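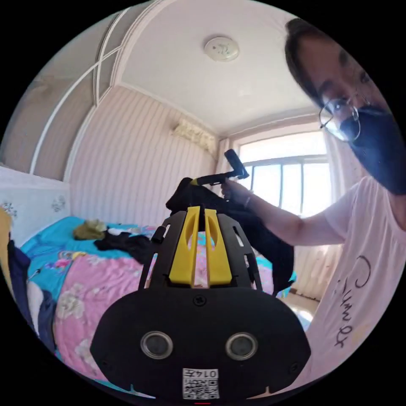

Urnlow workshop notebook
February, early afternoon start

Waistbands, continued. Picking up from the last entry, where I had opened up the first of the Kirkorholm leggings and found the elastic gone to crumbs inside the casing. Same story in the second pair today. The fabric is in good shape on both. Whoever wore these in the nineties either hardly wore them or washed them cold, as the knees have barely bagged.

Old elastic came out in pieces. I gave up on the bodkin and unpicked the casing along the back seam. The original stitch is a narrow zigzag with wooly thread in the looper, and it catches on everything. Use the small seam ripper, the big one is too blunt now. Somebody please order a new big one.

Stuck residue on the inside of the casing: a soft toothbrush got most of it. Talc, then brush again. Did not try solvent on the real thing. Tried it on a scrap from the hem allowance and it left a gray ring, so no solvent.

Elastic test. Cut strips of Riler knitted and Paiva braided, same width, same length. Stretched each to double and let go, 50 times by hand, then laid them flat by the ruler overnight. Riler came back to length. Paiva was longer by 2 mm and had narrowed in the middle, and the edge had started to curl where it sat against the pin. It is also scratchier. I had been leaning toward Paiva for the price and have gone off it.

Stitching through the elastic was worse than expected on both. Ballpoint needle skipped, stretch needle did not. Lengthened the zigzag by one notch and dropped the presser foot pressure. Do not pull from behind the foot, it bends the needle and the stitches bunch up (there is a sample in the tray with exactly this fault, keep it for reference).
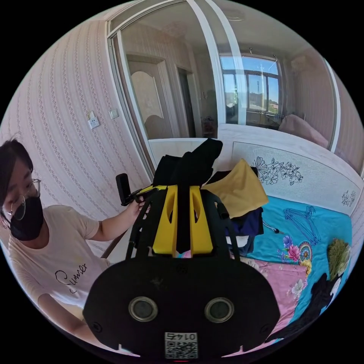
Can the new elastic be sewn straight to the top edge, the way the factory did it?
Only on pairs where the edge is still sound. On the ones with needle damage it has to go in a casing, loose, and be tacked at the side seams so it doesn't roll.

Went with the casing for the first pair. Second pair has a clean edge, so that one will be done the factory way, and we can compare the two.

Neon stirrup pair: left alone for now. The pink has yellowed on the fold lines and I don't want to handle it more than needed until we agree what to do. The stirrup elastic is a different kind, clear and shiny, and it has gone sticky. Bagged separately with tissue between the layers. Keep it away from the others.

Stock. The Kirkorholm list runs to 2,369 garments, and most of them have no elastic at all, but somebody needs to sort the list by waistband type before we order. Going by the box labels is no use. One box marked "sport" was full of velvet chokers and a single bodysuit with its snaps rusted shut.

I have roughly 9 yards of the Riler left on the roll. Enough for the leggings, not enough for the windbreakers, which need it at the cuffs too.
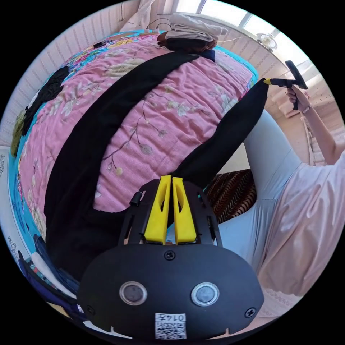

Rear view, yellow fingers side by side.

Later, after coffee. First pair finished. Waist measured relaxed and stretched, both written on the tag. It goes over the hip form without the seam cracking – checked twice, slowly. The casing is a touch bulky at the center back where the elastic overlaps. Next time butt the ends over a bit of twill tape.

Thread color: the black we have is too blue against the old black. Fine inside the casing, not fine on the topstitching of the second pair. Look in the drawer under the overlocker for the brownish one before buying anything.

To do:
– second pair, factory method
– order Riler, same width, black and white
– new seam ripper
– ask Kirkorholm if they want the old elastic crumbs kept. I have them in a jar with a label on it.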